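The Observatory at Stalberg

by Rostislav Zelenák

When Nelli Mustonen came to the observatory on the hill above Stalberg, the key did not turn. She put down her bag, warmed the lock with her hand and tried again. It was November, and the grass was already hard under her shoes.

Inside, the telescope stood under its blanket as old Sýkora had left it. On the desk lay his last notebook, open on page 181. He had written only the name of the star, Stellosel, and after it a small question mark.

Nelli knew the star. It was a faint variable, and Sýkora had followed it for 40 years. Every clear night he compared it with its two neighbors and wrote down how bright it was. In the notebooks there were 2794 estimates, all in pencil. Nelli had typed almost 2000 of them into the computer of the university, and her eyes hurt from his number seven, which looked the same as his number one.

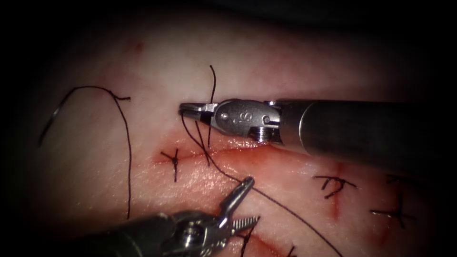 The Second Night

The clouds went away after supper. She opened the roof, and the wheels made such a noise that a dog answered from the village. Then she waited in the dark for her eyes. Sýkora always said that a person must wait longer than he wants to.

She found the bright star in the corner of Cygnus, low in the west, and went down from it step by step, as he had shown her. First the small triangle, then the pair, then the empty place with Stellosel in the middle.

The middle was also empty.

She looked beside it, because faint stars come better when you do not look straight at them. She breathed to the side so that the eyepiece would not fog. The two neighbors were there, steady and a little blue. Between them was nothing.

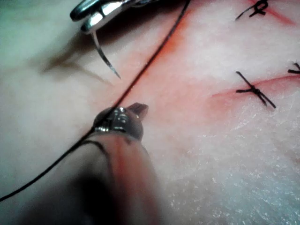
Page 182

Nelli sat down on the cold step of the ladder. She thought about the question mark. Had he seen this also, on his last night here, and not believed his eyes? He was eighty-six then. Perhaps he thought it was only his age.

She took the pencil and turned the page. Her fingers were stiff, and she wrote slowly: "Stellosel not seen. Both neighbors good. Sky clear." Then she added her name, as an observer must do, and it looked strange to her in his book.

At two o'clock she tried again. The triangle was nearly in the trees now. She kept her eye at the glass until it watered, and once she thought there was a point of light - very weak, a bit to the left of where it should be. She moved the telescope a little and it was gone.

She wrote this down too, with a question mark, and went to close the roof.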